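Learning to bake sesame rings in a very small kitchen

I have been baking simit every weekend since May and I am still not tired of it! If you have never had one, it's a ring of twisted dough dipped in grape molasses and water, rolled in a frankly silly amount of sesame seeds and baked hot until the outside crackles. You eat it with white cheese and tea, or with nothing at all, standing at the counter.

My first lesson came from Fadime Uysal, who lived two floors above me in Budau and baked for half the building. I asked her for the recipe and she told me to come up at six in the morning and bring an apron. The recipe was flour, water, yeast, salt, a little sugar and a little oil. Everything else was in her hands. She kneaded for what felt like forever (I took over and gave up halfway) and the dough she ended up with was much stiffer than any bread I had made before. Mine had always been soft and sticky, and I'd been wondering for years why my rings came out like bagels with a suntan.

So: stiff dough. That was the big one. It should feel almost too dry when you start, and then it relaxes. I let it rise for an hour, cut it up, and rest the pieces under a towel for 11 minutes before I roll them. Ten would do, I'm sure, but 11 is what I did the first time it worked and now I'm superstitious.

The twist is the fun part. Roll two thin ropes, lay them side by side, push one hand away from you and pull the other one back, and they wind around each other like magic. Then join the ends and roll the seam under your palm so it doesn't pop open in the oven. My early ones popped open constantly – I had a whole tray of question marks once, and we ate every one of them.

Then the molasses. Fadime thins hers with cold water until it looks like weak coffee. My friend Aslı Tekin swears by a thicker dip and a spoonful of flour in it, and I have to say her seeds stick better. I use her dip now and I haven't told Fadime.

Please toast your sesame first! I skipped this for months because I figured the oven would take care of it. It does, a bit, but the flavor is so much deeper if the seeds go into a dry pan until they're golden and the whole kitchen smells like halva. Keep stirring, they go from golden to bitter while you're looking for a spoon.

I bake mine at the highest setting my oven will go to, top third, with a metal tray already hot inside. Eighteen minutes is usually right in my oven, but I start peeking at fifteen. You want a proper reddish brown, darker than you think. Pale simit tastes like bread with seeds on it.

They are best the first hour and good until dinner. After that I slice them, toast them and pile on tomato and olives. They also freeze well, which I was surprised by. Next up I want to try the version from my aunt's town, which is boiled in the molasses before it gets its seeds. I'll report back.
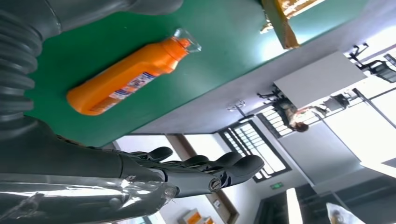 Can I make the dough the night before?

Put it in the fridge right after kneading, covered tightly, and use half the yeast. In the morning let it sit out for an hour before you cut and roll it.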